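Sweaters in August: a gallery of knitwear storage, with doubts

Every summer the same advice goes around. Take your sweaters out of the drawer, treat them as if they were museum pieces, and put them back in a different shape from the one they were in. There is always a new shape. Two years ago it was the flat stack with tissue between the layers. Last year it was the upright file, where you fold a thing into a brick and stand it on its edge. This year it's the roll, and the Flendau method in particular, which is a roll with a name and a booklet.

I own too many sweaters and I have a bedroom closet that was built for someone with four shirts. So I have tried all of it. What follows is mostly pictures from readers who sent theirs in after the spring post, described as they asked to be described. Most of the reader pictures came down when the old site moved, so those entries now run as text only. I've left their captions in because people still write in about them.

My position, so you know what you're reading: I think wool wants to be clean, dry and left alone. I think most of the rest is shopping.

The cedar question

Before the entries, cedar. I get asked about it more than anything else. A reader wrote to say that she had lined three drawers with cedar planks and had not had a moth since. I asked if she'd had a moth before. She had not.

I don't say cedar does nothing. The smell is pleasant and fades, and then you're supposed to sand the wood to bring it back, and I have yet to meet the person who sands. Washing a sweater before you put it away does more. Moths like the parts you have worn, eaten over and sweated in. A clean sweater in a plain drawer has always done better in my house than a dirty one surrounded by cedar blocks.

Flat stacks

Entry 1. Seven years of crewnecks on one shelf.
The owner says she can find any of them in the dark. I believe her about the top two. The bottom of a deep stack is where sweaters go to be forgotten, and when you pull one out the whole thing leans.

Entry 2. Stack with tissue.
The tissue is supposed to prevent creasing. Wool doesn't hold much of a crease anyway, and ten minutes in a steamy bathroom takes out what there is. The tissue makes a nice noise. It also has to be refolded every time you wear something, and by the second week it's in a ball at the back.

Entry 3. Shelf dividers, clear.
These I came around to. They keep one pile from sliding into the next. The set I bought was from Zabala, and the clips loosened after one winter, so now they're held on with a folded business card. Works fine.

Upright files

Entry 4. The dresser drawer, everything on edge.
Good for T-shirts. With a cotton T-shirt you get a firm little packet that stands up by itself. With a chunky cardigan you get something that looks like a loaf and falls over as soon as its neighbor is gone. You need the drawer to be full all the time or the system quits, and that strikes me as a strange thing to ask of a drawer.

Entry 5. The same drawer a month later, by the same owner.
She sent this one without comment. I respected that.

Hangers

Entry 6. Padded hangers, six in a row.
No. I know they're padded. A heavy knit on a hanger grows at the hem and gets a bump on each shoulder, and the padding only makes the bump rounder. The fold-over trick, where you fold the sweater in half and drape it around the hook, is better. It takes up the room of two coats.

Entry 7. Cardigan on a wooden suit hanger.
Thin merino, light as a shirt. Fine, I'll allow it. The owner hangs it buttoned, and I think that helps the front edges.

Bags and boxes

Entry 8. Vacuum bags under the bed.
The space saving is real on the first day. Then one of them finds a way to let air in, always the one at the back, and by November it's a pillow. I also don't love squashing a lofty yarn for half a year. It may recover. It may take its time about it. For a duvet, go ahead.

Entry 9. Cotton zip bags with a window.
These are my pick of the containers, and I say so grudgingly given what they cost at Clitbridge. You can get the same result from an old pillowcase and a safety pin, only without the window. Write what's inside on a scrap of paper and pin that on too.

Entry 10. Plastic tub, snap lid.
Perfectly decent if everything that goes in is bone dry. If it isn't, you'll know when you open it.

Rolls

Now to the fashion of the year. The Flendau booklet has you lay the sweater face down, bring the sleeves across the back, fold the sides in, and roll from the hem up to the neck. Then you tuck the last bit into itself so it holds. It's presented as a discovery. Anybody who ever packed a duffel bag has done it.

The claims are that a rolled knit doesn't crease, that it takes less space, and that you can see everything at once. I tested the space claim in my own drawer with my own sweaters. The thin ones won a little room. The thick ones took more, because a cylinder in a square drawer leaves gaps, and nobody who writes the booklets seems to own a cable knit. As for seeing everything at once, what you see is the end of each roll, and half of mine are gray.

Entry 11. Rolled scarves in a shoe rack.
I liked this. Scarves are long and narrow and have no sleeves to hide, so a roll suits them. The rack was meant for heels and it has a lip at the front that keeps the scarves from creeping out.

Entry 12. Rolled socks.
Don't get me started. Fold them once.

Entry 13. Cream knit, ribs and cables.

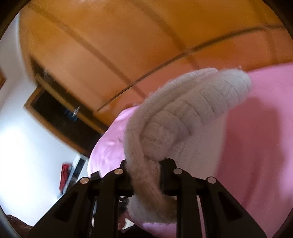

A reader in the comments disagreed with me about thick knits, saying she has rolled her heavy ones for years, always loosely, always right side out, and that the trouble starts when people twist them to make them hold. She doesn't bother with the tuck at the end. She lays the roll in the drawer with the loose edge underneath and lets its own weight keep it shut.

I've tried it her way since and I'll give her half of it. Loose is better. A tight twist pulls the cables sideways, and a rib that has been stretched in one direction all summer can take a damp towel and some patience to put right. I'm still not sold on rolling anything that thick when there's a flat surface to be had. A bed is a good place to do the folding, though, whichever way you go, and a dresser top never is.

A few more on pale wool, as it comes up whenever a cream sweater does. Wash it before storage even if it looks clean. Old perfume and skin oil don't show in spring and do show in fall, usually at the collar, in yellow. Keep it away from bare wood, cedar included, because resin can mark it. Don't put it under a red anything. And leave the fuzz alone until you're going to wear it, as it'll only grow more while it's being moved around.

Things sold for the purpose

Entry 14. The Vorkska sweater comb.
It takes pills off. It'll also take off a fair bit of sweater if you lean on it. I use mine with the knit flat on a table and my other hand holding the fabric, short strokes, and I stop before it looks perfect. The cheap ones from the drugstore are no worse.

Entry 15. Lavender sachets, homemade.
They smell nice. I have the same opinion of them as of cedar, with less sanding.

Entry 16. Drawer scale.
Someone sent a picture of a luggage scale hooked on a bag of sweaters to find out if her shelf would hold. This is the most sensible thing anyone has ever sent me. Knitwear is heavy, closet shelves sit on four little pegs, and I've had one come down at night.

What I do, for what it's worth

Wash, dry flat for longer than seems needed, fold in thirds, stack no more than four high, heaviest at the bottom. Two cotton bags for the good ones. Scarves rolled, everything else folded. Once in the middle of summer I take it all out and shake it, and I look at the seams under the arms. If there's a hole I mend it then, while it's small and I don't need the sweater.

It isn't much of a method and I haven't got a booklet to sell.

If you sent a picture and want your caption changed, use the form and tell me the entry number. New ones are welcome, particularly anything on long cardigans, which I have never stored well. I'd also like to see somebody's moth trap from the inside of a closet that really did have moths.

Page last changed Tue 2 August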